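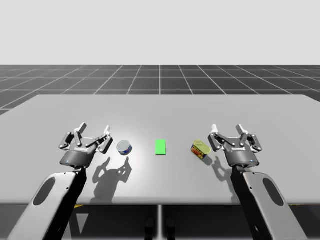 Folturow reviewed: backing track playback for small-cast musicals

Posted 19th January

Jerthorpe licenses new musicals to small theaters, and with most of its pop and rock titles it now offers Folturow, a playback program that stands in for some or all of the band. I ran it for the full rehearsal period and every performance of Sales, a one-act for four singers set in the back office of a furniture store, at the Unelthorpe, an 80-seat room with a shallow stage and no pit. We had a live keyboard player and a live drummer. Bass, both guitars and the string pad came from Folturow.

This review covers the desktop version. There is a tablet version as well, which I opened once to check that it would load the show file. It did. I would not run a performance from it, as the transport buttons sit too close to the tempo slider.

Setup

The show arrives as a single download tied to the license dates. Installation is plain. You enter the license code, the program fetches the audio, and from that point it does not need a network connection until the license ends. I tested this by running a complete rehearsal with the wireless turned off, and had no trouble.

Output routing took longer. Folturow lists every stem in the show and asks you to assign each to an output on your audio interface. Sales has a stem for each instrument, plus click and a spoken count-in. The default sends everything to the first pair of outputs, click included. If you press play before you change this, the house hears the click. A blank default would be safer.

Assignments are saved per computer and not in the show file, so moving to the backup laptop means doing it all over again. There is an export button for routing, but it is under Preferences, then Devices, then a small arrow in the corner of the panel. The manual does not mention it.

Vamps and cuts

Vamps are the main reason to use a program like this over a folder of audio files. In Folturow, a vamp is a marked region that loops until the operator presses the space bar, and the music then moves on at the end of the current pass. You can set the exit point to the end of the pass, the end of the bar, or the next beat. The end of the bar worked best for dialogue. The next beat is useful for a sight gag but gives the drummer almost no warning.

The joins are clean. I listened on headphones to every loop in the score and found one audible seam, in the guitar stem under the second scene, where a ringing chord is clipped on the repeat. Through the house system, with drums over it, it could not be heard.

Cuts are handled less well. You mark a start and an end, and the program skips between them. It will apply a short crossfade, but the fade length is fixed. Cutting from a sustained passage into a dry one leaves a tail that sounds like a mistake. We had one approved cut of this kind and ended up covering it with a cymbal.

Tempo and key

Tempo can be changed per number or per section. Small changes are fine. Larger ones make the guitars sound grainy, and the acoustic guitar goes first. Slowing down is worse than speeding up. I would treat the tempo control as a way to settle a number that feels rushed, and would not cast or choreograph on the assumption that a song can be pulled far from its written speed.

Key changes are offered in half steps, up to three in either direction. Two down was acceptable on the ballad. Three down on the same song made the bass stem lose its attack, and the tenor said he had trouble hearing where the bottom of the chord was. Printed parts do not change with the audio. If you have live players, somebody has to transpose by hand or ask Jerthorpe for new parts, which carries a separate charge.

The show screen

In show mode the screen goes dark and displays the current number, the bar, the next vamp and a large countdown. I have no complaints about the size or contrast of the type. It can be read at arm's length under a blue work light.

The space bar does everything: starts the number, leaves the vamp, and jumps to the next cue once a number has ended. This is simple to teach and easy to get wrong. A double press at the end of a vamp will leave that vamp and also cancel the next one if it falls close behind. There is a lockout setting that ignores a second press for a short time. Turn it on. It is off by default, for reasons I can't guess.

A foot switch can be used in place of the space bar. Ours was picked up at once and could be assigned to any command. The keyboard player took over the vamps with it in the second week, and the playing got better from then on - he could see the actors and I could not.

Stability

In rehearsal the program closed without warning once, when a second sound device was plugged in during playback. I repeated this on purpose and got the same result. Leave the ports alone while it is running. During performances there were no crashes and no dropouts. Playback resumed in the right place after a laptop went to sleep at the interval of another show in the same building, though you should of course switch sleep off.

The program has a redundancy mode in which a second computer follows the first and takes over if it stops. It needs its own license. We ran the spare machine by hand, parked at the top of each number.

Sound of the tracks

The stems for Sales are good recordings. The bass is dry and sits well under live drums. Both guitars have a fair amount of room sound printed on them, which in a small house stacks up with the real room. I asked Jerthorpe whether dry versions could be supplied and was told no. A cut in the low mids helped. The string pad is a synthesizer and sounds like one, which suits the office material and does not suit the finale.

Support

I wrote to support twice in December. The reply about routing came the next morning and was correct. The reply about the guitar seam took longer and asked for a log file, which I sent. The seam is still there.

Who it suits

A company with one or two live players and a capable operator will get the most from Folturow. With no live players it will carry a show, but the fixed crossfade and the narrow tempo range become harder to hide. Companies with a full band can still use the rehearsal license, which is cheaper and has the vocal guide tracks that the performance license leaves out.

Good: vamp handling, offline use, clear show screen, foot switch support.

Bad: click routed to the house by default, double-press lockout off by default, fixed crossfade, routing not stored with the show.

Tested on two laptops of the same model, with wired in-ear monitors for both players and a wedge for the cast.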